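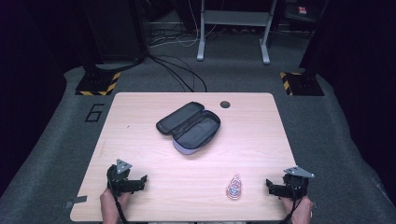

*An open zip case on the table.*

Ileana Lungu has been repairing and restringing jewelry from a second-floor room in Honilitz for 11 years. Before that she worked behind the counter at Josus, a watch and jewelry shop that closed when the owner retired. She works alone, mostly on beads and pearls, and she answers her own phone.

She had not planned to go into business. "People from the old shop kept calling me at home," she says. "They had a broken necklace and didn't know who to take it to. I did the first few at the kitchen table after dinner. Then I was doing it every night and my back hurt, so I rented a room."

Most of her work is restringing. A strand of pearls that is worn often should be redone every year or two, she says, but the ones that reach her have usually gone much longer than that. The silk stretches and gets dirty, and gaps open up between the pearl and the knot. Customers tend to wait until it breaks.

"They bring me an envelope and say it's all there," Lungu says. "Sometimes it is. I lay everything out by size and I can see where one is missing, especially in a graduated strand. Then we talk about whether they want to look under the couch again or have me find a match."

Matching is the slow part. She keeps more than 400 loose pearls sorted by size and color, bought from estate lots and from a supplier called Birhane, and she still has to send away for some. She prefers a slightly smaller replacement in the right color to one that is the exact size and too white.

She uses silk for pearls and coated wire for heavy stones. Glass beads can go on either. She does not use nylon fishing line, although customers ask for it. "It gets stiff and it doesn't knot small. If somebody insists, I tell them they can do it themselves and it'll cost them a couple of dollars."

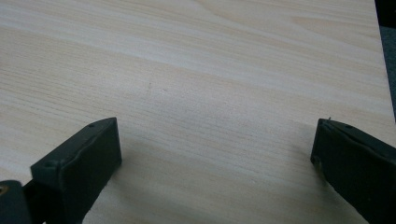 *The tabletop.*

Knotting took her a long time to learn. An older coworker at Josus taught her with cheap wooden beads and made her cut the string and start over whenever a knot sat loose. Lungu thinks it was a year before she was trusted with anything that belonged to a customer. These days a plain strand takes her an evening. She does not listen to the radio while she knots – she loses track of the tension – but she has it on for cleaning and paperwork.

Clasps are a separate subject, and she has strong opinions on them. She thinks most of the small spring clasps sold now are too weak for the necklaces they come on. For customers with arthritis she suggests a magnetic clasp with a safety chain, or a longer strand that goes over the head and needs no clasp. She asks first whether they have a pacemaker.

Her prices went up in June for the first time in four years. She charges by length, with extra for cleaning and for clasps. A few regulars complained. "One lady told me Eren across the river does it cheaper. I said that's fine, they do nice work. She came back in the fall with a different necklace."

Lungu takes new work on Thursday afternoons, by appointment. The current wait is nine days.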